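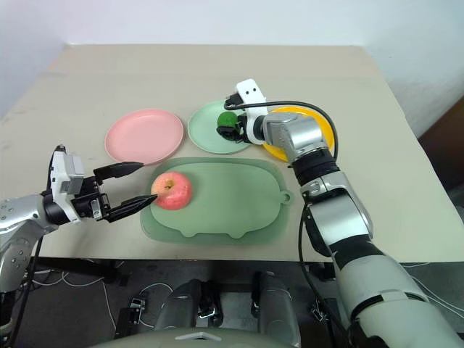 zdenka_c
Okay, settle this for me. Do you rinse dishes before they go in the dishwasher? My roommate does every single one and our water bill went up again!

bontu_d
Scrape, never rinse. Been doing it for 10 years, no problems.

vilem_s
Disagree. Water in Plevville is so hard that egg turns to cement. I rinse everything.

bontu_d
Then clean your filter, Vilém! Takes 2 minutes.

zdenka_c
Wait, there's a filter??

vilem_s
Oh no. Bottom of the tub, twist left. Wear gloves.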